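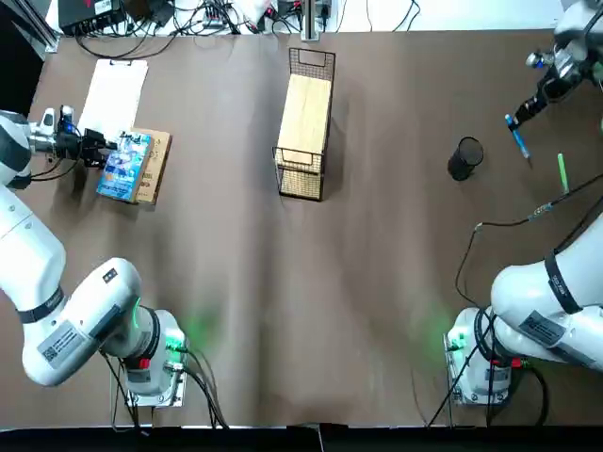

*The far half of the table: book, box, clipboard, basket, and the pens that always end up at the back.*

The shared table on the second floor at Hurden has a policy. It was written in July, runs to four pages, and has been lost under the things on the table at least twice. I found a copy recently inside a box file marked "Policies (old)", where it was keeping company with a menu.

The policy says the table must be cleared at the end of each day. It doesn't say where to. This is the great gap in all writing about tidying, which is full of stirring advice on letting go and rather thin on what you do with a clipboard.

Consider the clipboard. It is too tall for the drawer and too wide for the pencil cup, and if you stand it against the wall it waits until you have sat down before falling over. Most people lay it flat and put something on top, at which point it ceases to be a clipboard and becomes flooring. I've owned one for six years and have clipped things to it for perhaps a fortnight of that.

The wire basket was supposed to fix all this. Somebody in purchasing had read that open storage encourages accountability, and baskets duly arrived from Foltden, nearly 200 of them, for a building with considerably fewer desks. They are still turning up. There's one in the boiler cupboard with a boiler manual in it, and that is the only basket in Hurden being used as intended.

The trouble with a basket is that you can see into it. A drawer will take your batteries, your dead biros and the key to a cupboard that has been thrown away, and it will say nothing. A wire basket displays them to passing colleagues. So people become shy about using it and put in one respectable item, such as the pale wooden board in ours, and everything else spreads out round the sides like guests who haven't been introduced.

Then there's the small cardboard box. Every desk has one. It is a good box. It's too good to throw out and too small for anything you need to put in a box, so it stays, acquires a book on one corner, and is now furniture. When we cleared the table on 19th June, the debate over the box took longer than everything else put together, and it was eventually agreed that it might be useful for posting something. I look forward to hearing what.

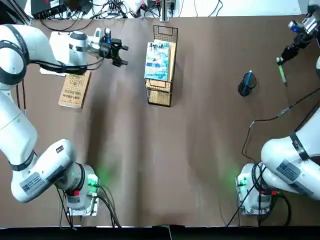

Stekent Magazine | Home and Desk Department

Covering the table in brown paper was the one idea that everybody liked. It makes any surface look as though work of a serious and slightly old-fashioned kind is about to take place. It also means you can write on the table, and this changes people. A green marker, in the ordinary way, is the pen left in the cup when all the others have gone. Give it a whole table of brown paper and suddenly it's wanted. By the second week we had arrows, a shopping list and a very fair drawing of a goose, and had to put down fresh paper.

Books are another matter. I hadn't realised how few of the books on a work table are there to be read. The tan hardback with the little round emblem on its cover is a fine, sober-looking thing, and in my time it has propped open a window, pressed a curled-up map and raised a fan to face height. It has come through with its dignity intact. The blue one gets moved from left to right when someone needs the left, and back again when they need the right.

Our sister office in the Mkhize building claims to have cracked it. Their rule is four things to a person, chosen freely, with anything further going home at night. I went over to see this in operation and was impressed until I asked for a stapler. A door was opened, with some reluctance, on a store cupboard I can only compare to the inside of a skip. They do have lovely tables, though.

We've borrowed part of the rule. Pens go in the mesh cup, point down, and if they don't write they go in the bin, however much somebody liked them once. Books are stacked with the largest at the bottom. The clipboard hangs on a nail, which took a form and a wait for the drill. The basket has been given to the post.

As for the box, it's on the windowsill, next to a slightly larger box that came on Tuesday's replacement shelf order and is also very good.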